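OK so I've now made the same pot of lentil soup four Sundays in a row and I have opinions. Thread, because I can't fit them in one post and my sister-in-law has muted me in the family chat.

The base is brown lentils, the plain cheap ones from the bulk bins at Zundholm. I tried the fancy little green ones in October and they stayed so firm it was like eating soup with gravel in it. Brown ones go soft at the edges and thicken everything up for you. Rinse them, pick through them, done. No soaking!

Onion first. Big one. Chop it however you want, it's going to melt anyway. Medium heat, a good glug of olive oil, pinch of salt, and leave it alone for 11 minutes. I timed it last week because people kept asking me what I mean by "a while." Carrots and celery go in after that, then garlic at the very end so it doesn't burn and go bitter on you.

Then tomato paste, and this is the part I'll fight about. Put it right on the bottom of the pot and let it fry till it goes from bright red to kind of brick colored. You'll think it's burning. It's sticking, and that's fine, the broth picks it all up. I skipped this for years and wondered why my soup tasted like a hospital.
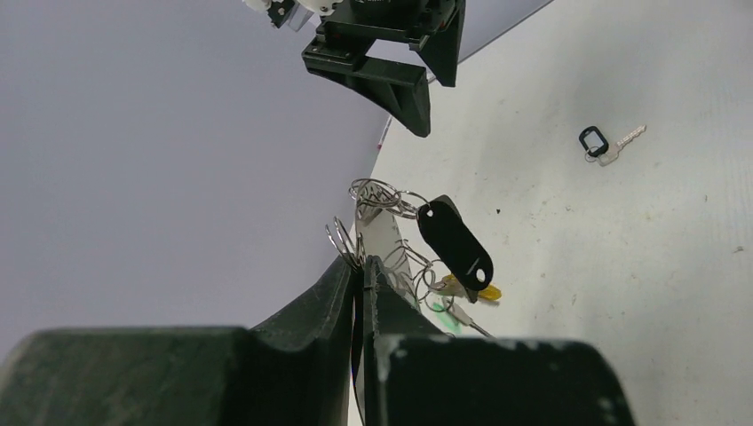
Spices! Cumin, smoked paprika, a bay leaf, black pepper. I measure with the little metal spoons, the kind that come in a set, and I'm forever hunting for the half teaspoon, so last month I finally put them all on a split ring. Just one of those shiny silver rings you'd put keys on. You slide the spoons on, hang the whole bunch on a hook by the stove, and there they are. If you've got a tangle of loops like that somewhere, steal one off it, they pull apart fine with a thumbnail and some swearing.

For broth I use the low-salt carton from Juhl, two of them, and then top up with water if it gets thick. Homemade is better, obviously. I do not have homemade on a Tuesday. If you do, I'm happy for you and please come live here.

Somebody asked about the pot. It's a plain enameled one from the Purkow outlet, with a chip on the lid that got me money off. Any heavy pot works. The thin stockpot I had before scorched the lentils every single time unless I stood there stirring like a witch, and I've got other stuff to do.

Simmer with the lid cracked. Not a rolling boil or the lentils blow apart and you get paste. I start tasting at 25 minutes and mine are usually ready at 35. Old lentils take longer. If you found yours at the back of the cupboard and can't remember buying them, plan on an hour and have a snack. 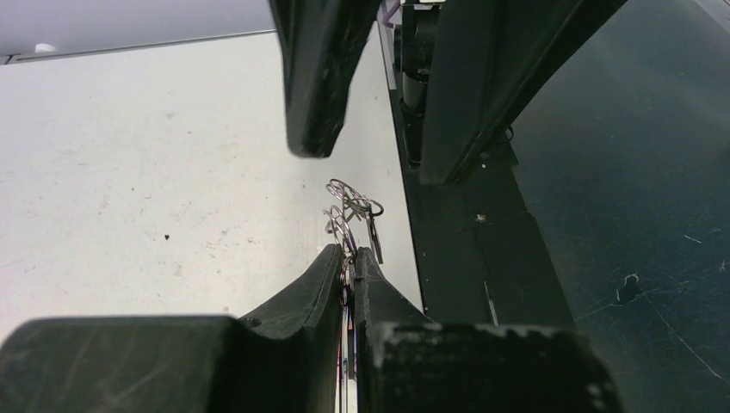 And salt it at the end, once the lentils are soft. I know there's a whole argument about this. I've done it both ways and I mostly do it late now so I don't oversalt as it cooks down. Then the lemon. Half a lemon, squeezed right in, off the heat. If your soup tastes flat and you keep adding salt and it keeps tasting flat – it wants lemon. Vinegar works too, just go slow.

Greens: handful of spinach, or kale if you strip the stems out. Spinach takes a minute. Kale takes more like eight, so put it in before the lemon. I've tried frozen spinach and it's fine, just squeeze it first or you get green dishwater.

Cost, for everyone who's asked: my big pot came to about $11 and fed us dinner plus lunches through Wednesday. It also freezes great. Leave some space at the top of the container, please learn from my freezer drawer.

It gets really thick overnight, so loosen it with water when you reheat and taste it again. I put a spoon of yogurt on mine. The kids put shredded cheese on theirs and I've stopped commenting.

Next up is the split pea one with the ham bone, as soon as the Brallamham butcher calls me back about the bone. Any bread suggestions to go with it, put them in the replies. I've only got one loaf pan and it's a weird size.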